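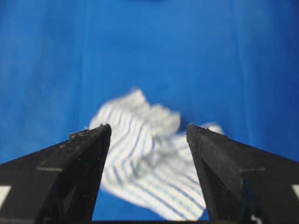

Soledad Becerra had promised the people at Nulholm a review by the end of February, and it was already the middle of February, and she had not written a word, having spent every evening with a cup of tea and the Stallow arm, feeding it her late husband's shirts.

It was a trial unit, on loan for 10 days, and the brochure said it would fold whatever you laid in front of it. The price was 2459 dollars with the blue cover included, or 262 a month if you were the sort of person who liked to pay for things slowly, as Soledad was.

"You could just fold them yourself, you know," said Jaqueline Bautista, who had come over from next door for the sugar and stayed, the way she generally did.

"I could have folded them any time these two years," said Soledad.

Jaqueline sat down at that and pulled her cardigan around her, and together they watched the black fingers open over the striped one, the one he used to wear to his sister's in Breditz, and wait there a good long moment, as if the thing were making up its mind.

"It's slow," said Jaqueline.

"It is slow. I'm going to put that in."

She found a pencil and wrote it on the back of the brochure, slow, and then after some thought she wrote beside it, but gentle with collars, and went to see what else was in the closet.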